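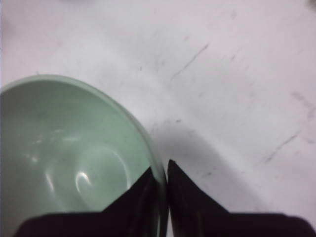
January. Up at five again. The heater in the hall was making its ticking noise and I couldn't get back to sleep, so I made coffee and went through the seed boxes at the kitchen table until it got light. I have more beans than I have poles for. The onion seed is old and I don't trust it. I put a dozen seeds in a wet paper towel in a bag on top of the refrigerator, and if fewer than half come up I'll buy new.

Drove out to Skunama after breakfast to look at the well. The road is worse than it was in the fall, with a long rut on the downhill side where the culvert backs up, and I took it in second gear the whole way. The pump house door had swollen shut and I had to put my shoulder to it. Inside everything was dry. The meter read 2239, which I wrote in the book. The last number in there is in my father's handwriting with the bottom of the page torn off, so I can't say what we used over the year. I'll start my own column.

The pressure gauge was fine but it dropped a little every time I shut the tap, and I think the check valve is going. Langat told me as much last summer and I let it slide. I say Langat because that is what the truck says. It's Neema Langat who comes out, and she is the one who knows where the old line runs. I called her from the top of the hill where there's a signal. She can come in 2 weeks, maybe sooner if the ground stays hard enough for the truck. She asked if the line to the lower field was still capped. I said yes and then had to walk down and make sure. It is capped. There's a fence post leaning on it, which I pulled off and left in the grass.

The quote for a whole new pump and line was some 3000 dollars, from the outfit in Nedano. The valve alone would be a small part of that. I'd like to get one more year out of the pump. My brother thinks that's foolish and that we should do it all while the trench is open. He may be right. But he doesn't live here, and his half of things tends to arrive late. I wrote him a long message about it, cut it down to four lines, and sent that.

Ate my sandwich in the truck with the heat running. Saw a hawk on the power pole and a lot of deer sign by the creek, more than last year. The young apple trees have been chewed above the guards on the north row. I lost 13 of them outright the first winter and thought the taller guards would settle it. The wire needs to go up another foot. I have half a roll in the barn and I'll need more than that.

Stopped at the Ovuris store on the way home for lamp oil, flour and a box of hose clamps. They've moved the hardware to the back wall and put greeting cards where the hardware was. The man at the counter wanted to talk about the school roof. I don't have an opinion on the school roof but I heard him out. He thinks they should have gone with metal the first time.

Home by three. Brought in wood, enough for tonight and tomorrow morning. Swept up the bark. Set the flour in the big tin and found the old flour still had a good few cups in it, so I mixed a dough with that and left it by the stove under a towel. It was slow to rise — the kitchen never got properly warm — and I didn't bake until after seven. It came out a bit flat and dark on one side. It's fine toasted.

My brother called at supper. We talked about the pump for a few minutes and then about Mother's desk, which neither of us has room for and neither of us wants to sell. He's going to measure his back room again. He asked if I'd found the deed copy and I said I hadn't looked, which was true. It's probably in the blue folder with the tax papers, or in the desk.

Knee sore tonight from the hill. Used the cream and sat with it up on the other chair. Read one chapter and don't remember much of it.

For tomorrow: look for the deed. Call about wire. Move the fence post before it gets buried in snow and somebody hits it with the tractor, most likely me. Check the onion seed, though it's too early to see anything.

Wind picked up after nine. Put the extra blanket on the bed.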